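4. Fitting the Skurkurer fan controller

Read this section to the end before opening the case. The controller manages up to 12 case fans and 2 pump headers from a single USB connection. It does not replace the processor fan header on the motherboard, which must stay in use.

4.1 Before you start

Shut down the computer, switch off the power supply at the rear and remove the mains lead. Hold the power button in for a few seconds to discharge the supply.

CAUTION: Fans left spinning by hand or by compressed air can feed current back into the controller. Do not clean fans while they are connected.

You will need a small cross-head screwdriver, one free SATA power lead and one free internal USB 2.0 header. If both USB headers are taken, a Trusano internal hub may be used. Connect the controller to the first port of the hub.

4.2 Mounting the board

1. Choose a flat metal surface inside the case, away from the graphics card exhaust. The back of the motherboard tray is suitable in most cases.

2. Check the clearance behind the side panel. The board and its connectors need more room than the board alone, so hold it in place with one fan lead attached and try the panel.

3. Fix the board with the magnetic feet, or with the four screws supplied. Do not use both.

4. Turn the board so that the SATA power socket points towards the power supply.

4.3 Connecting the leads

1. Connect the USB lead to the controller first, then to the motherboard header. The blanked pin must match the missing pin on the header.

2. Connect the fans, starting at header 1. Three-pin fans go in the lower row only. Four-pin fans may go in either row.

3. Connect the pump, if fitted, to P1. P2 is for a second loop and should otherwise be left empty.
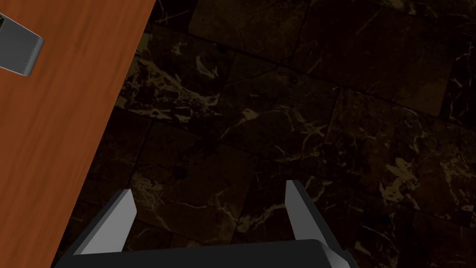
4. Connect the SATA power lead last. Push it in squarely until it stops.

Note: Marsden splitter leads carry the speed signal from one fan only. The second fan will run, but its speed will not be shown in the software.

CAUTION: Do not connect addressable lighting to a fan header. The plugs will fit if forced, and the lighting will be damaged.

4.4 First start

Refit the mains lead, leave the side panel off and switch on. All fans run at full speed for a short test and then settle. The status light shows steady green when the USB link is working, slow amber when there is power but no USB link, and red when a pump header has lost its signal.

Install Skunside Control and open the Devices page. Select Detect. Each fan is listed with its header number and present speed.

4.5 Setting speed limits

1. Select a fan and open Limits.

2. Enter the lowest speed. The factory value is 300 rpm. If the fan stalls or ticks at this setting, raise it in small steps until it turns smoothly.

3. Enter the highest speed. The software will not accept a value above 3,000 rpm.

4. Select Store to device. Limits that are only applied, and not stored, are lost at the next restart.

Note: Firmware dated before 09/03/2023 does not keep pump limits. Update the firmware from the Devices page before setting P1 or P2, then repeat Detect.

4.6 If a fan is not listed

Check that the plug is fully home and is not one pin out of line. Move the fan to header 1 and select Detect again. If it is then listed, the original header is faulty; see section 9, Returns.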